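Bedroom > Beds and headboards > Partanen channel headboard bed

Partanen upholstered bed
Words by the Hostora bedroom team, September

We've had a soft spot for the Partanen ever since the first one came into the shop, and it's the headboard that does it — grey padded panels in upright channels, set off by pale wood, and lovely to lean back on with a book and a cup of tea. 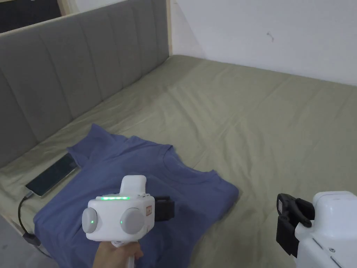
Will an ordinary fitted sheet do?
Any standard double will go on nicely, though we'd suggest a deep one if you like a thick mattress.

The headboard comes in a box of its own and takes 2 people to lift into place, so do rope in a friend! Give the padding a gentle going over with the soft brush on your vacuum every now and then, and dab at any spills with a barely damp cloth. Spare fixings are kept under part number 211 — just ask and we'll pop a set in the post.
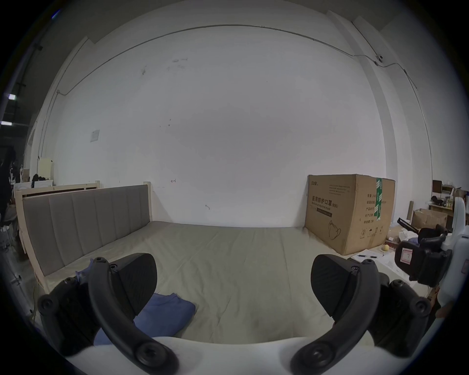 Partanen headboard in grey, with pale green-beige fitted sheet.

Contact Hostora | Copyright Hostora | Back to top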